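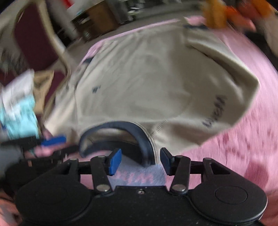
One early user of the kit wrote in to say that the grip was comfortable for long sessions but that the clothing files were hard to find, and asked for a plain list of what is in the download. The list is now part of this README.

Palivent Hand Kit: Clothing Sample
README, last changed 27 April 2021

What this is
A sample set of recordings made with the Palivent hand-held gripper. Tasthorpe sells the kit and keeps this download up to date. The sample is free and is meant for people deciding whether to buy the kit, or checking their own loader before their first session.

Contents
1,059 clips of clothing being handled in furnished rooms. Most are T-shirts, with some towels and pillowcases. Garments are laid out on whatever surface was there, including beds, tables and blankets. Rooms were not cleared first, so expect chairs, shelves and packaging near the work.

Folders
clips/ holds the video, one file per clip
tracks/ holds the gripper position and opening for each clip
notes/ holds the operator's text notes
tools/ holds the Jevo loader and a short test script

The gripper
The unit used for this sample is black, with two linkage arms on pivot pins and blue rubber finger pads. The camera looks forward over the pads. For shirts, operators were asked to bring the open pads up to the collar before closing. Replacement pads are sold in packs of 2. The kit ships with 3 spare pivot pins and a hex key.

Getting started
Unpack the archive to a local drive. Loading over a network share works but is slow. Run the test script in tools/ and compare its clip count with the number given under Contents. If they differ, download the archive again before reporting a problem.

Known problems
Fast hand movement blurs the picture. Small printing on shirts is often unreadable, and we have not removed those clips.
In a few clips the opening value lags the video by 2 frames. The affected files are listed in notes/lag.txt.
Thick blankets and pillows can push the pads upward. The tracks record this correctly, but it may look like an operator error.
Notes from the Ghauri sessions use a different word list for garment types. A conversion table is in the same folder.

Changes
Clips recorded before November use the old folder names. The loader reads both.

Terms
Free for research and for trying out the kit. Ask Tasthorpe before reselling or repacking the files.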